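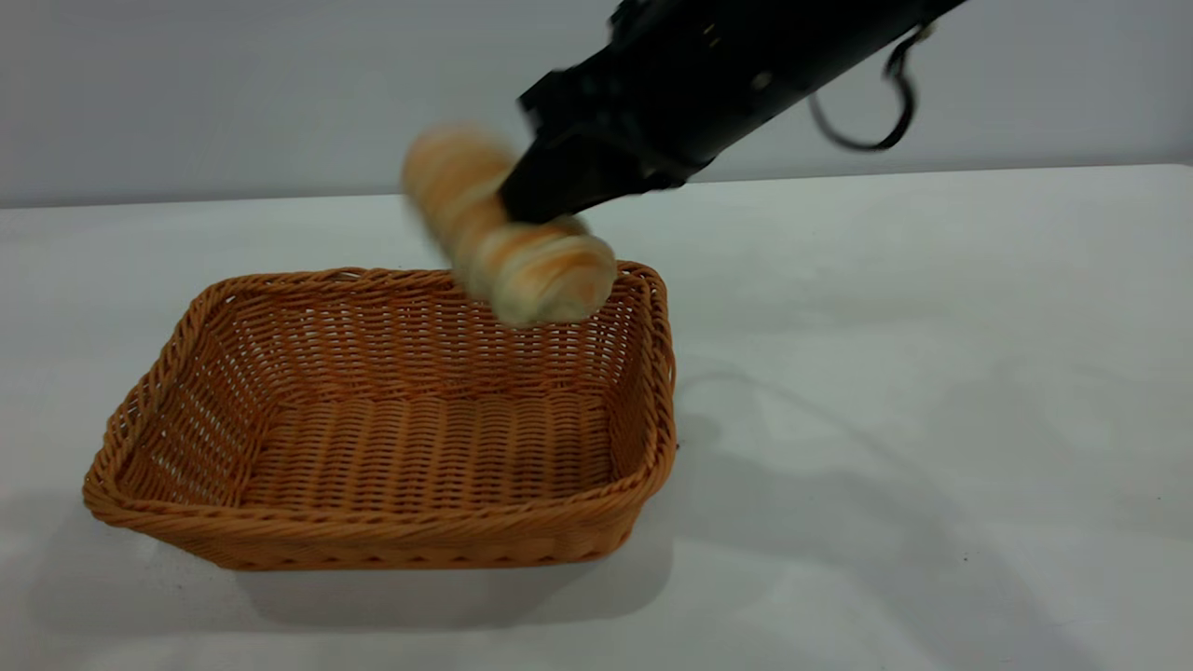
I have been put in charge of the bread basket for the 10th July lunch. Not the bread. The basket. There was an email about it.

Background, for anyone who missed my posts about the napkins: once a year we feed everyone who works in the building, and once a year we learn something new about ourselves. Last October's trial run taught us that people will eat soup standing up if you hide the chairs.

So, the basket. Rectangular, woven, braided rim, the color of caramel. Kelly Lockwood wanted the round one. The round one is in Kelly Lockwood's car and has been since spring, so the rectangular one won on attendance.

Question that took up most of my morning: does a long roll go in a rectangular basket lengthwise or on the diagonal? I said lengthwise. Shobha Bangera said diagonal, "so it looks generous." I have thought about the phrase "looks generous" more than I would like.

Tried it both ways. Lengthwise looks like filing. She was right and I have told her so, in writing, because she asked for it in writing.

Next item: liner or no liner. A cloth catches the crumbs. A cloth also hides the weave, and I'm told the weave is "the whole point." There are gaps in it. Crumbs go through gaps. I will be the one with the dustpan, so I have a view.

The view was noted. No liner.
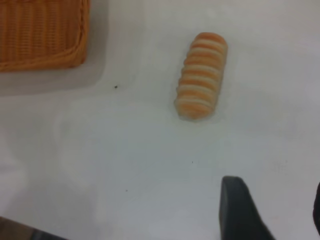 Pasgate Social Club - Lunches & Tables

Now the roll. Stripes all the way along, golden orange and cream, like a barber pole that went into catering. Brahim Benmoussa calls it "the festive one." I asked what the other one was called and he said there isn't another one.

Put it down on a white tabletop with nothing next to it and it looks very important. Put it near the basket and it looks like it's waiting for a bus.

I have been asked to stop writing things like that in the planning notes.

Naima Hamdy would like the basket at the left end of the table, so people meet the bread before the soup. Brahim would like it on the right, so they meet the soup first and take less bread. These are two different theories of humanity and I'm not qualified to pick.

Left. Naima had already printed the table plan.

Small thing I did learn: on a white table a striped roll wants plenty of room around it. I had planned on butter dishes, a card and a jug of something yellow. Took the lot away in my head and it was better. The butter can live with the soup.

The card is still being argued over. Shobha's draft says "Bread." Mine said "Please take some bread," which was judged needy.

Final position, as of this afternoon: rectangular basket, left end, no liner, roll on the diagonal, card says "Bread." Kelly has just messaged to say she found the round one.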